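Flernettiについて

会社情報
沿革
レーベル
スタジオ
採用
お問い合わせ

Flernettiは、ベースミュージックを中心に扱う独立系の音楽レーベル兼マスタリングスタジオです。ドラムンベース、ハーフタイム、ダブ、アンビエントの作品を、デジタル配信とアナログ盤の両方でリリースしています。制作、マスタリング、カッティング用音源の準備、配信登録までを社内で行い、プレスと印刷は外部の工場に依頼しています。

はじまり

当社は、代表のJyoti Rajputが自宅の一室で始めたマスタリングの請負業が母体です。当時の依頼はほとんどが知人のDJからのもので、クラブの大きなシステムで鳴らしたときに低域が濁る、という相談が大半でした。仕事を続けるうちに、預かった音源の中に発表先の決まっていない良い曲が多くあることが分かり、レーベルを立ち上げました。最初の作品はTrokumdenの4曲入り12インチです。初回分は手作業で盤を袋に入れ、レコード店に直接持ち込みました。

その後、現在の建物に移り、スタジオを2部屋に増やしました。A室はマスタリング専用、B室は編集と試聴に使っています。B室では所属アーティストがミックスの途中段階を持ち込み、エンジニアと一緒に聴きながら直すこともできます。
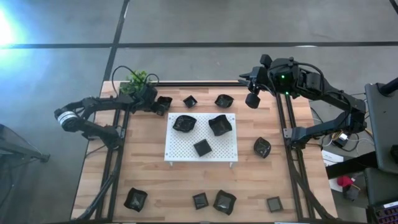 作業台と黒い器

レーベル

Flernetti本体のほかに、サブレーベルとしてTeltierを運営しています。Flernettiはダンスフロア向けの作品、TeltierはビートのないものやBPMの遅いものを扱います。両方から作品を出しているアーティストもいます。これまでのカタログは、2つのレーベルを合わせて40タイトルです。

リリースの可否はスタッフ5名で決めています。デモはすべて最後まで聴きます。全員の意見が揃うことはあまりなく、強く推す者が一人いれば先に進めることが多いです。再生回数やSNSのフォロワー数は応募の条件にしていません。

契約は作品単位です。次回作の優先権を求める条項は設けていません。原盤権の扱いは作品ごとに話し合い、収益の分配は経費を差し引いたあとの折半を基本としています。明細は半年ごとに送付します。

マスタリングとカッティング用音源

社外からのマスタリングの依頼も受け付けています。24bit以上のWAVまたはAIFFでお送りください。マスターバスにリミッターをかけている場合は、外したものも一緒にお送りいただけると助かります。修正は2回まで料金に含まれます。アナログ盤用の音源は、収録時間と回転数を確認してから見積もりをお出しします。片面が長くなるほど音量は下がりますので、曲順を決める前にご相談ください。

ステムマスタリングは、本数が多い場合に別料金となります。立ち会いを希望される方は、予約の際にお書き添えください。

イベント

年に一度、8月に自社イベント「Vishwakarma」を開いています。所属アーティストのライブとDJのほか、昼の部では未発表曲の試聴会を行います。昼の部の定員は40名で、予約制です。出演者と会場は開催前に当サイトとニュースレターでお知らせします。

デモの送付について

ストリーミングのリンク(非公開設定、ダウンロード可)をメールでお送りください。曲数は3曲までにしてください。添付ファイルは受信できないことがあります。返信には時間がかかりますが、お断りする場合も必ずご連絡します。すでに他社から発売が決まっている曲は対象外です。

会社概要

社名:Flernetti
代表:Jyoti Rajput
事業内容:音楽レーベルの運営、マスタリング、イベントの企画・制作
運営レーベル:Flernetti、Teltier
スタッフ:5名

スタジオの見学は予約制です。通信販売に関するお問い合わせは、注文番号を添えてショップの窓口までお願いします。

最終更新:2026年5月22日

プライバシーポリシー
特定商取引法に基づく表記
ニュースレター登録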